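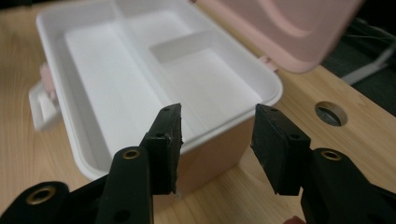
Bench notebook, small parts storage, May

Started 9:40. Aim for today: settle the layout for the small-parts boxes before the labels get printed. Wulan Mandagi wants one scheme that works for both the Sala bench and the Fullesum bench, so that anyone can move between them without hunting for things.

Divided box. The long deep compartment gets the items that never fit anywhere else: tweezers, the short steel rule, scribers, spare blade holders. Check the length of the rule before committing. The shallower compartment gets whatever is picked up most often, as fingers reach the floor of it without tipping the box. Heat-shrink offcuts for now. The far compartment behind the low divider is for spares.

Concern with the low divider: light items will hop over it if the box is carried in one hand. Tried the same thing last year with the Dredholm trays and had washers in with the split pins by the end of the week. Options are a strip of foam under the lid or keeping only heavier items next to the divider. Prefer the second. Foam sheds.

Smooth interior walls and floors. Good for wiping out, less good for picking up thin washers. Washers therefore stay in bags.

Cleaning procedure, same as before: empty, wipe with a damp cloth and a drop of dish soap, wipe again with clean water, air dry upside down on a towel. No solvent on any of the plastic. The last box that was wiped with acetone went cloudy and is now used for rags.

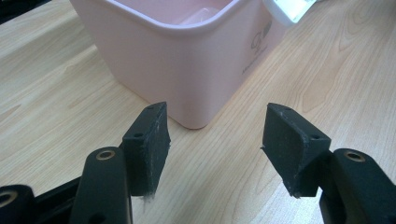 Single containers with no dividers are to be used for one item type only. The square ones taper toward the base, so they nest when empty but leave wasted space between them in a drawer. Keep them on the shelf. Cable ties can stand upright in one, M4 standoffs in another.

Labels: put them on a plain face. Leave any face with printing on it alone, the adhesive lifts the print when the label comes off. Yolotzin Escobedo suggests hanging tags on the shelf edge instead, which would survive a change of contents. Agreed for the shelf. Boxes that travel still need a label of their own.

Stock list after sorting:
Standoffs, M4 – 87
Blade holders – 2
Scribers – 4
Crimp ferrules, red – 51

Ferrules are low. Add to the next Boduvstead order, along with a second short rule so that each bench has one.

Open points:
– Does the rule fit the long compartment flat, or only on the diagonal?
– Label width. Wulan to confirm which tape is in the printer.
– Fullesum bench still has the old tray scheme. Do not mix stock until it is changed over.

Stopped 11:15. Tags to be cut after lunch.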